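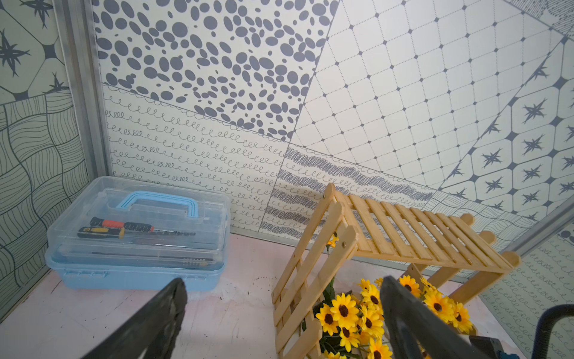 Visit report: two-arm cell at Rustetti, March

Shares 4 | Comments 20

1. Purpose of the visit

Rustetti opened its small automation shop to outside technicians for one afternoon in March. I went for the two-arm cell. We run a similar pair of arms at Allcombe and lose more hours to cables and jaws than to anything in software, so I wanted to see how another shop handles upkeep. The notes cover setup, the daily check, jaw care and one repair. Control software was left out of the tour and is left out here.

2. Cell layout

Both arms stand on one extruded aluminum rail along the front of the cell. Each has its own black base plate. The rail is the reference for everything else. When an arm comes off, it goes back to a scribed line on the extrusion, and the base plate bolts are torqued in a cross pattern in two passes. The line was scribed after the first arm swap, when the replacement went back slightly off and every stored position on that side had to be retaught.

Three sides are closed with walls covered in gray-and-white patterned panels. The patterns differ from panel to panel: dots, loops, diamond grids, eight-pointed stars. The shop replaces a panel only with the same print in the same position and keeps one spare of each. Panels are wiped with a dry cloth. Solvent took the ink off one of them last year.

The floor is a printed mat over a flat base. It picks up scuffs and specks and is vacuumed at the end of each shift. It is not taped down. I asked whether it creeps, and the answer was that it does, slowly, toward the rail. They push it back during the weekly check. We glued ours and regretted it the first time we needed to get under it, so I have no better suggestion.

3. The work

The load is potted artificial sunflowers and a small slatted shelf. The task is moving pots on and off the shelf and around the mat, with either arm. It is slow work by factory standards, but hard on the grippers. The pots are ribbed and the stems spring back. A jaw that closes slightly out of parallel will still hold a smooth block all day, but it tips a ribbed pot on the first lift.

The shelf is light enough to be knocked over, and the recovery rule is written on the shift sheet: stop both arms, back the jaws out in a straight line, then stand the shelf up by hand. Pulling a jaw out sideways through the slats is how they broke a fingertip.

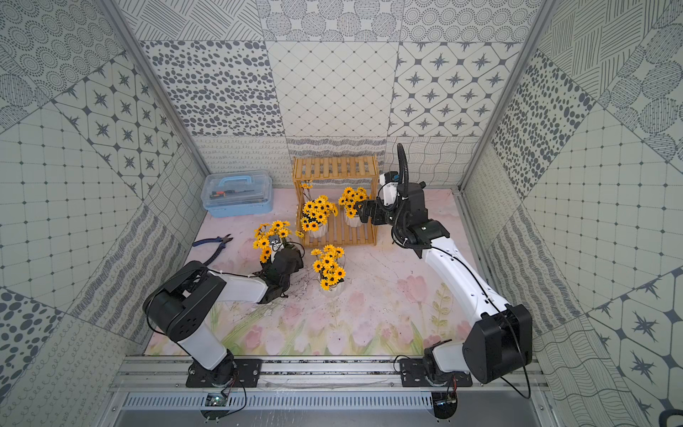

Reach overlap is the main thing to watch in a cell of this width. Both arms can get to the middle of the mat, and the shop limits joint speed whenever the two are working there together. The outer part of each arm's range has no such limit. Operators said the change of pace looks like a fault the first time they see it, and new staff have hit the stop button for it more than once. The limit stays.

4. Daily check

The check is done at 7 a.m. with power on and drives off. It takes 20 minutes for both arms:

- Move each joint by hand through its range. Feel for notches.
- Follow every cable from base to wrist. Look for flattening at the elbow.
- Check that the conduit at the wrist stands clear of the housing in both end positions.
- Close the jaws on a feeler strip and pull. Drag should match at the tip and at the root.
- Check the camera bracket screws with a short driver. Do not re-torque if they are snug.
- Vacuum the vent grille under the rail.

The boards below the arm bases are exposed. I would cover them. The shop's position is that a cover holds heat and hides loose connectors, and that the grille has to be cleaned either way. They have had one board fail, from a wire pulled out during cleaning. The vacuum nozzle now has a soft brush on it.

5. Jaws and spares

Jaw faces are cleaned with a damp cloth and inspected under a lamp. Wear shows first at the tip. Some texture loss is accepted, and a face is changed when a test pot slips at normal closing force. Fingers are changed in pairs, even when only one is bad. Mixed pairs close off center, and the correction eats up whatever was saved on the part.

The fingers come from Malý, part number 1540, in packs of 4. Lead time is quoted in weeks and was not discussed further. The shop keeps two packs on the shelf and reorders when the first is opened.

6. Repair: elbow cable

The repair demonstrated was an elbow cable change, done on a spare arm at a bench. The loop at the elbow is left deliberately loose. An earlier version was tied down close to the housing and failed at the tie after 36 shifts. The steps as shown:

- Park the arm with the elbow high and lock it out.
- Photograph the old routing before cutting any ties.
- Unplug at the base first, then at the wrist.
- Lay the new cable beside the old one and match the loop size by eye.
- Tie at the forearm only. Leave the elbow free.
- Run the joint end to end at low speed, with a hand near the stop.

The technician used a Mosus crimp tool and complained about its ratchet. The bench job took under an hour. Inside the cell it takes longer, mostly from working around the other arm.

7. Follow-up for our own cell

Scribe the rail. Remove the elbow tie on the left arm. Order fingers in pairs. Ask Rustetti for a blank copy of the shift sheet, which they offered at the end and I forgot to pick up. The mat question stays open until ours needs replacing.

Shares 4 | Comments 20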